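4.2 Secondary packaging and the transfer step

Small cartons reach the packing bench in one of two states: loose in a tote, or grouped in a clear plastic bag. The second state is the more common one for the product lines covered here, and it accounts for most of the variation in handling time. This section treats the transfer step, defined as the interval between first contact with the bag and release of the carton into a tray. Weighing, labeling and closing of the outer case are treated in Section 5.

The data set contains 4,000 transfers. Of these, 3,000 were carried out with bagged cartons and the remainder with loose cartons. All transfers used the Evier tray layout, in which a single shallow tray is placed on a white work surface within reach of both hands. The Humanetti layout, with two stacked trays, was dropped after the pilot because the upper tray hid the lower one from the operator. Coding of the transfers followed the Lucero scheme (Quintero and Halilović, Appendix B), with one change: "search" and "grasp" were merged into one phase whenever the carton was visible through the film before the first contact.

Three bag conditions were distinguished. In the flat condition the bag lies smooth on the work surface and the carton is fully enclosed. In the open condition the mouth of the bag has been spread and the carton can be taken without touching the film. In the crumpled condition the film is gathered in folds and the carton is partly in the bag and partly on top of it. The crumpled condition was not planned. It was added during the first week of coding, when it became clear that many transfers fitted neither of the other two.

Bag condition had a larger effect on handling time than carton size. The open condition was fastest and showed the least spread. The flat condition was slower but consistent, as the operator had to find the mouth of the bag each time. The crumpled condition was the least consistent of the three. In some transfers the carton was taken cleanly at the first attempt, and in others the film was lifted together with the carton and had to be separated from it over the tray. Film carried into the tray was recorded in 153 transfers, of which 132 belonged to the crumpled condition.

Printed film was a minor factor. Where the bag carried lettering, coders had more difficulty in judging whether the carton edge was inside or outside the bag, and agreement between the two coders fell slightly. The effect on the operators themselves could not be separated from that of film thickness, and no claim is made here.

Tray placement was held constant within a session. The tray was set near the center of the surface, with the bag to its right, so that the carton traveled right to left. Figure 6 shows the crumpled condition with a small carton, the tray still empty.
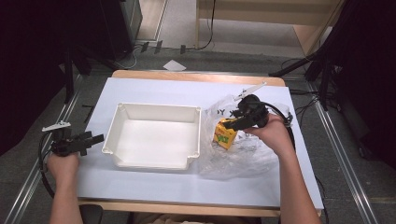
Figure 6. Crumpled condition. Small yellow carton on and partly inside a clear bag; off-white tray near the center of the table.

The tray used in this layout is shallow, with rounded corners and raised corner posts. Shallow walls were preferred to deep ones for two reasons. A carton can be set down without a change of wrist angle, and film carried over with the carton is easy to see against the base. The second point was raised by operators at the Altumham site and was later confirmed in the coding, where film in deep trays was missed more often on the first pass.

Two limits apply to these results. Cartons were rigid and rectangular throughout, so the figures should not be extended to pouches or soft packs. In addition, bags were not replaced between transfers within a session, and a bag that began flat was often crumpled by the end. Session order is therefore partly confounded with bag condition. A design with a fresh bag for each transfer was tested in November but produced more waste film than the bench could accept, and it was not continued.

Shares 14 | Comments 3

pkg_bench
Was film thickness recorded at all? Section 4.2 mentions it once and then drops it. On our line it matters more than whether the bag is flat.

Teodora Halilović
Nominal thickness only, from the supplier sheet. It is listed in Appendix B, but we did not measure it per bag.

r.dunmore
The 132 would be more useful as a rate per condition. Please give the number of crumpled transfers in the next version.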